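April, Gerätebeschaffung Greiferstation, Fortsetzung

Stand Budget: Die Anfrage bei Drekemum ist zurück. Ein Satz Ersatzfinger für den Zweifingergreifer kostet 809 Euro netto, Lieferzeit 6 Wochen. Climent hat nur den kompletten Greifer im Programm und verkauft keine Finger einzeln. Damit fällt Climent für den Verschleißteilposten weg, bleibt aber für die Zweitstation im Vergleich.

Bedarf nach jetziger Planung: zwei Sätze, einer zum Einbau, einer ins Regal. Bei der Lieferzeit ist ein einzelner Reservesatz knapp, mehr gibt der Posten aber nicht her. Versandkosten stehen nicht im Angebot, nachfragen.

Offen war, ob wir für Besteck eine andere Fingergeometrie brauchen. Yeon bietet breite Parallelbacken mit Gummiauflage an. Die greifen flache Teile großflächiger, kommen aber zwischen eng liegenden Teilen schlecht an den Stiel. Für die Besteckaufgaben im Projekt Humwood halte ich die spitz zulaufende Form für passender. Gefasst wird am schmalen Teil des Stiels, der Kopf bleibt frei.
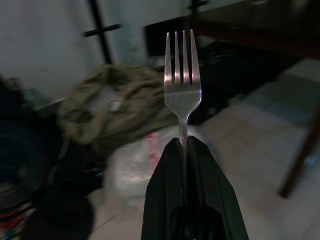
*Gabel, vierzinkig, Edelstahl, senkrecht zwischen den Fingern. Griff unterhalb des Kopfes am Stiel.*

Für die Bestellung heißt das: gleiche Geometrie wie bisher, schwarzer Kunststoff, keine Sonderanfertigung. Die Yeon-Backen setze ich auf die Wunschliste für das nächste Haushaltsjahr. Vorher wäre ein Leihsatz sinnvoll, laut Vertrieb möglich für bis zu 30 Tage. Der Adapterflansch ist beim Leihsatz nicht enthalten, Maßzeichnung anfordern und prüfen, ob wir ihn selbst drehen können.

Zum Prüfbesteck: Wir sollten einen festen Satz kaufen und nur für die Versuche verwenden. Zusammengesuchte Teile haben unterschiedliche Stielbreiten, das macht Vergleiche zwischen den Fingersätzen unbrauchbar. Mattes und poliertes Besteck getrennt beschaffen, wegen der Glanzstellen im Bild der Handgelenkkamera. Läuft über Verbrauchsmaterial, braucht keine eigene Anfrage.

Beleuchtung noch nicht kalkuliert. Eine zusätzliche Leuchte am Arbeitsplatz ist billiger als eine lichtstärkere Kamera, außerdem bleibt die Kalibrierung gültig. Kameraposten deshalb vorerst gestrichen.

Zu erledigen:

- Drekemum: Versandkosten, Gültigkeit des Angebots, Preis bei Abnahme von 2 Sätzen
- Yeon: Leihvertrag und Flanschzeichnung
- Climent: Angebot Komplettgreifer mit Kabelsatz, bisher nur ohne
- Tabelle Zweitstation: Kamera raus, Leuchte rein, Summe neu rechnen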